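Hand-held gripper pair, left one drifting - pads or marker?

stisska_lane
Right, hoping somebody on here has been through this. I look after the hand-held grippers at our place, five days out of five, and the left one of the main pair has started giving me grief. The recorded opening width creeps. You zero it first thing, it's lovely, and by 11 in the morning fully closed reads as a couple of millimetres open. The right one is fine!

What I've done so far: cleaned the pads with a barely damp cloth, checked the finger screws (all tight, I put a dab of threadlock on them in August), swapped the cable, swapped it back again. I've also had the finger carriage out and wiped the rail, which had a fair bit of grey fluff in it but nothing you'd call a blockage. I've been running it out in the big room with the blue table because the light's more even than in the workshop. 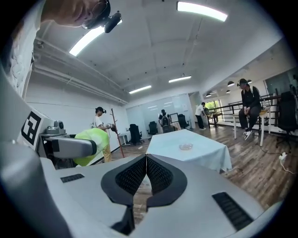 My log says 757 open-and-close cycles on the left one before the drift went past what I'll put up with, and I got that twice running within a few cycles, so it doesn't feel random to me. Pads are the Avum ones, same batch on both hands. Before I order new pads at silly money, has anybody seen pads do this?

Rhodri Gape
Pads. Had exactly the same last winter. The mesh beds down into the backing where it gets squeezed most and then your closed position moves. Swap them left to right and see if the fault follows. Ten minute job and you'll know.

kettle_and_solder
I'd not touch the pads yet. If they were bedding down the closed reading would go the other way, wouldn't it? Softer pads let the fingers come closer together, so you'd read less than zero. Reading open when it's shut sounds to me like something in the carriage, or the marker's lifted and your tracking is a bit off. What do you stick your markers down with?

Rhodri Gape
Depends which way round the width is worked out, and it wasn't that way on ours. But fair point, I can't swear to it on somebody else's kit.

stisska_lane
Markers go on with the thin double-sided tape from Hayes. I did have one corner come up, but that was ages ago and on the other hand. Width on ours comes off the finger encoder though, so I don't see how the marker gets into it? Happy to be told I'm wrong.

kettle_and_solder
Ah, if it's the encoder then forget the marker, my mistake. In that case it's the encoder slipping on its shaft. There's a grub screw you can't see without taking the lower cover off and it's a rotten little thing. Bet you a pint.

kirwood_bits
Agree on the grub screw, I've had two go. Mark the shaft and the collar with a paint pen, one line across both, run it for 100 cycles and have a look. If the line has split you've got your answer. Please don't use threadlock on that one, it wicks into the bearing and then you're buying a whole carriage (ask me how I know).

stisska_lane
OK so I did both, because I'm stubborn and I'd already got the tools out. Swapped the pads over first, and Rhodri, sorry, the fault stayed on the left hand. Then cover off, paint line on, cover back on, and 108 cycles because I lost track chatting and went over. The line had split! Only by a hair but you can see it with a loupe.

Nipped the grub screw up (dry, no threadlock), re-zeroed, and went back to the tennis ball for the squeeze test. I like a ball for this - it gives a bit, so you get a nice smooth curve on the width plot and any jump stands out a mile.
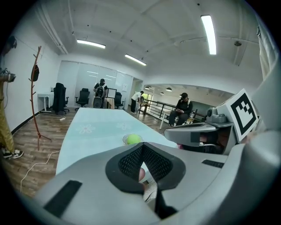

kirwood_bits wants to know what you tightened it to, and whether you did it with the fingers open or shut. I always do mine shut with a slip of card between the pads, otherwise the collar settles as soon as you let go and you're back where you started.

Rhodri Gape
Never bothered with the card myself and mine have held. Also a ball's a poor test if you ask me, too forgiving. Use a bit of square bar, then you know what the width ought to be and you can check it with calipers.

stisska_lane
Fingers shut, no card, done by feel with the short end of the key. I'll redo it with the card, it costs nothing. And yes Rhodri, bar for the absolute number, I do have one in the drawer. The ball is for spotting jumps. I want both really.

First run since the fix is 59 cycles and the closed reading is still on zero, but it was behaving itself at that point before as well, so I'm not cheering yet. Will keep going till I'm past the old figure and post the plot.

kettle_and_solder
Mine's a bitter, when you're ready.

kirwood_bits
Do the paint line on the right hand too while you've got the cover tool out. If they were built together the other one won't be far behind.

stisska_lane
Already had the cover off. Line's on, no movement so far, and I've put it down for another look at the next clean.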